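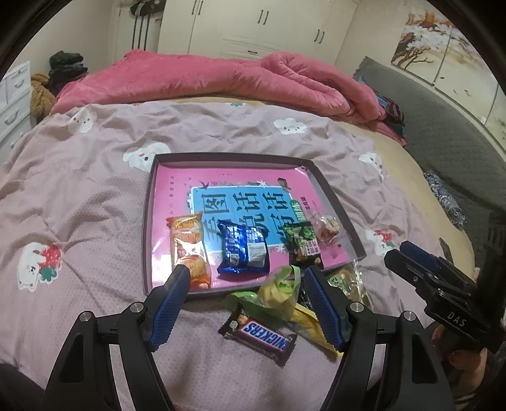
Snacks in a box lid, on top of the pink book.

Spent the evening going through what we pay for groceries versus what we paid last December. Posting it in pieces so I can find it later.

1/ Two adults, two kids, no pets. I keep every receipt in an envelope and type them up at the end of the month. Household stuff like soap and foil is counted. Eating out is not.

2/ Last December we spent 700 dollars. That included a holiday dinner for nine, so it was a high month.

3/ This month, as of today, August 31, 2008, we are over that with no company at all. I added it twice.

4/ Milk, eggs and bread are the obvious ones. Flour too. Rice went up in the spring and has not come back down at our store.

5/ The one that surprised me was snacks for the kids' lunches. 42 dollars this month on small packages. I never noticed because it is a dollar here and two dollars there.

6/ Catherine Aitken asked what store. Mostly the Bloxham on the county road. The Lorar is cheaper on canned goods but it is a longer drive and gas is what it is. I go there once a month now and fill the trunk.

7/ Also tried the Revholm warehouse. The membership fee ate most of what we saved. If you have a chest freezer it may work out better. We don't have one.

8/ Things that helped: dried beans in place of canned. Whole chickens. Oatmeal out of the big canister. Writing the list before leaving the house and then sticking to it – I am bad at the second part.

9/ Things that did not help: coupons. I cut them for three weeks and mostly bought stuff we would not have bought. Store brand was still lower on nearly everything.

10/ For September I am setting aside 210 for the Lorar trip and 289 for everything else. Cash, in two envelopes. When it's gone we eat from the pantry.

11/ A couple of people asked about the garden. Tomatoes did fine, squash got bugs. I did not count seeds or water in any of this, so don't go by me on that.

12/ Catherine says the Vatitz bakery outlet sells day-old bread for half price in the mornings. Going to check and will add the prices here.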